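Changing a Name on Paper, the Long Way Around

Filed under: Family, Parenting, Trans Kids, Courthouse Days

I've been promising this post since the spring, and a few of you have written (very politely, thank you) to ask whether I'd forgotten. I hadn't. It just took a lot longer to get to the end of the thing than I expected, and I didn't want to write it up while we were still in the middle and I was still grumpy.

So, for anyone new: our youngest is sixteen, he's trans, and last year he asked us if we could make his name his legal name before he starts filling out college forms. We said yes before he'd finished the sentence. Then my wife and I went into the kitchen and looked at each other, because neither of us had the faintest idea how you do that.

How you do that, where we live, is you file a petition with the county. Ours is in Kragh, which is a forty-minute drive if you don't get stuck behind a grain truck, and the clerk's office is on the second floor of a building with a very handsome staircase and an elevator that was out of order on every single one of our visits. Both parents have to sign for a minor. Both signatures have to be notarized. If you sign in the wrong color ink you get to do it again, which I know now.

The clerk was kind to us. I want to say that early on, since I'd spent a week working myself up for somebody unkind and had all kinds of little speeches ready. She looked at the form, looked at my son, called him by the right name, and told us we'd left page 4 blank. That was it! I sat in the car afterward and cried a bit anyway, and he patted my arm and asked if we could get tacos.

A word about money, because people are shy about it and I think that makes it harder on families who are deciding whether they can manage this. Between the filing fee, the notice in the newspaper, the certified copies and the new birth certificate, we spent $787. We didn't hire a lawyer. We did have one free sit-down with the legal clinic over in Grudach, who read our petition through and caught two mistakes, and I'd send anybody there. They keep evening hours, and they have the good kind of peppermints.

The newspaper notice was the part I dreaded. In our county you have to publish the change, old name and new name both, unless a judge agrees to waive it. The clinic helped us ask for the waiver, and we were turned down the first time with no explanation, just a stamp. We asked again with a longer letter, and that one came back no as well. So it ran, in tiny type, between a storage unit auction and somebody's liquor license. I bought a copy and then didn't know what on earth to do with it. It's in the drawer with the takeout menus. My son says four people read that paper and three of them are his grandmother.

She's been wonderful, by the way. She got the name wrong for most of a year and apologized every time, and then one day she just had it, and now she corrects other people at church with a firmness I wouldn't want pointed at me.
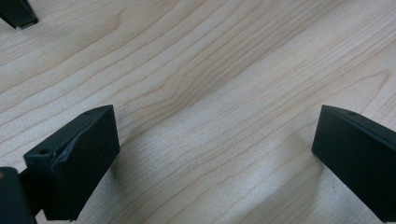

Pale wood, wavy grain.

Now, the hearing. It was in September, first thing in the morning, case number 1816, and we'd been told to get there early. We got there so early that the doors weren't open. My wife had packed a folder with tabs. I had packed granola bars. Our son wore the blue shirt he'd picked out a month before, and he ironed it himself, which if you know him is about as solemn as he gets.

There were other families ahead of us, mostly adoptions, with balloons and toddlers in bow ties, and everyone in the hallway ended up chatting. One little girl asked my son if he was getting adopted too. He told her no, he was getting a name, and she thought that over and said she already had one.

The hearing itself took less time than parking. The judge asked him why he wanted the change. He said, "It's what everybody calls me, and I'd like the mail to match." She asked us if we agreed. We did. She signed, she congratulated him, and we were back in the hall holding a piece of paper before I'd gotten properly nervous.

Then comes the rest of it, which I'd say is the real work. Social Security first, because everything else wants to see that one. After that the birth certificate, the school, the doctor, the dentist, the bank, the library (easiest by far, bless them) and the health insurance, which took four phone calls and a fax. I kept a list on the fridge. The school portal is a system called Irnance, and it held on to the old name in one corner of one screen until the week before last, so every attendance email came out with both. The secretary finally got it fixed by calling the company herself and staying on hold for 69 minutes. I brought her a pie.

A few things I'd pass along. Order more certified copies than you think you'll want, because some offices keep them. Bring your own pen. Ask the clerk which notary people use, and ask about the waiver before you file instead of after. And check your own county's rules, because my cousin across the line in Sasard had a different form and a different fee, and no newspaper at all.

I know there are families reading this who live in places where it's far harder than it was for us, or where the rules have moved since they started. I think about you a lot. Write to me if you'd like to, even if it's only to complain. I'm slow, but I do answer everybody.

His library card came in the mail last week, and he's already got a fine on it.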